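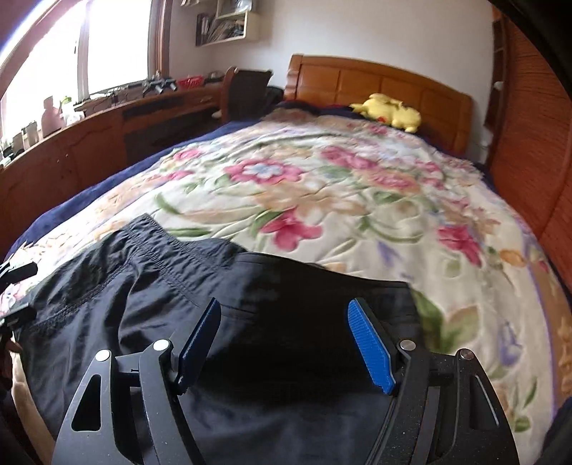 **How many parents can sleep next to a child on Hasel Ward at Welosden?**

One parent can sleep in the room, on the fold-out chair bed, and the second parent can ask for a place in the family rooms of the Escobar building.

---

**marta_k** wrote:

I put the question and the short answer at the top for people who come here by searching. The long version follows. English is my third language, so please excuse me if some sentence sounds strange.

Our son (he is six) has a planned operation in November and will stay two nights if all goes well. My husband and I both want to be there. The letter says only "one resident parent." I called the ward and the nurse explained to me the chair bed and the Escobar rooms. She also said the Escobar rooms cannot be reserved before the day of admission. You go to the desk and put your name on the list.

My questions to those who have been there:

- At what time did you go to the desk?
- Is it possible to change places in the middle of the night?
- Does the Tralto app show the list, or must I call?

---

**dunmore_dad** wrote:

We had room 13 in Escobar last winter. Desk opens at 2 in the afternoon. My wife was there at ten past and we got a room, but the family behind us didn't. Go early and take something to read.

Changing over at night: we did it once at 3 a.m. and the night nurse wasn't happy. You need a badge for the door after the evening visit ends, and there is one badge per child. So you are ringing the bell and waking people up.

---

**pilar_reads** wrote:

I don't agree about the badge. We had two. They asked for both names at admission and printed both. This was on Hasel, same ward.

---

**dunmore_dad** wrote:

Then they've changed it, or you were luckier than us. We asked and were told one.

---

**marta_k** wrote:

Thank you both. I will ask for two and see what they answer. Does anyone know about Tralto? I have it on my phone and I see the appointments and the fasting instructions, but nothing with the word "Escobar."

---

**K. Obura** wrote:

Kipchumba Obura here, I work as a play specialist on Hasel. I can't speak for the hospital, only say what I see.

Tralto doesn't show the family rooms. It shows appointments, letters and the messages from the team. For Escobar you go to the desk or you phone them. Parents who live far away are placed higher on the list, so please tell the desk your home town when you give your name. Many people leave it out.

About badges: the second one is given when both parents are written in the admission papers. If only one name is there, only one is printed. I think this explains the difference between you.

---

**pilar_reads** wrote:

That makes sense! I filled in the papers myself, and I always write both.

---

**stillawake29** wrote:

Different opinion from me, and I know it won't be popular. For two nights I wouldn't have both parents there. We did it, and on the second day we were both so tired that we argued in the corridor about a sandwich. For the next stay one of us slept at home and came in at 7 with clean clothes and proper coffee. It was much better for our daughter too.

---

**marta_k** wrote:

I understand you, and maybe you are right. But we live 2 hours away by train, and the last one leaves before our son is asleep. For us "home" is not a real choice on the first night. For the second night I will think about it.

---

**stillawake29** wrote:

Fair enough, 2 hours is a different situation. Take the room if you can get it.

---

**Celeste Durán** wrote:

One thing from a mother with 19 nights on that ward: the chair bed is short. I am not tall and my feet were outside. Put the taller parent in Escobar. Also bring a long charging cable, the socket is behind the locker and a normal cable doesn't reach the chair.

And ask your son who he wants next to him on the first night. We decided it for our daughter and she was angry with us until breakfast.

---

**dunmore_dad** wrote:

Agree on the chair. Disagree on asking him. Ours changed his mind four times and there were tears every time. We decided and told him at bedtime, finished.

---

**Celeste Durán** wrote:

How old was he? Mine was nine, so perhaps it isn't the same.

---

**dunmore_dad** wrote:

Four. OK, point taken.

---

**marta_k** wrote:

We asked him this evening. He wants his father on the first night and me on the second, and he wants the blue pillow on both. My husband is the tall one, so he will have to bend his knees.

I checked the admission papers as well. Only my name was in them. I have sent a message to the team through Tralto to add the second one, and when they answer I will write it in this thread.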